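Kornix perforated baskets, two-pack

So I bought these for the shoe situation in my entryway, and wow, I should have done it ages ago! I'd been keeping every pair in its original box (yes, all of them), and the stack by the door had gotten silly. The Bundcombe ones I looked at first were prettier but floppy – you pick one up full and the sides bow out. The Kornix holds its shape, and the holes let sneakers air out a bit after a run.

The listing had 1,913 reviews when I ordered in March, and plenty of them grumble about the rough rim. Mine has it too, but a nail file fixed that.
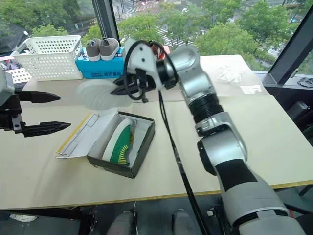
Freya Sugden
Home & Storage Reviewer

I still box the nicer pairs, like the green ones with the yellow striping, and the everyday stuff goes in plastic. Would I buy two more? Already in my cart.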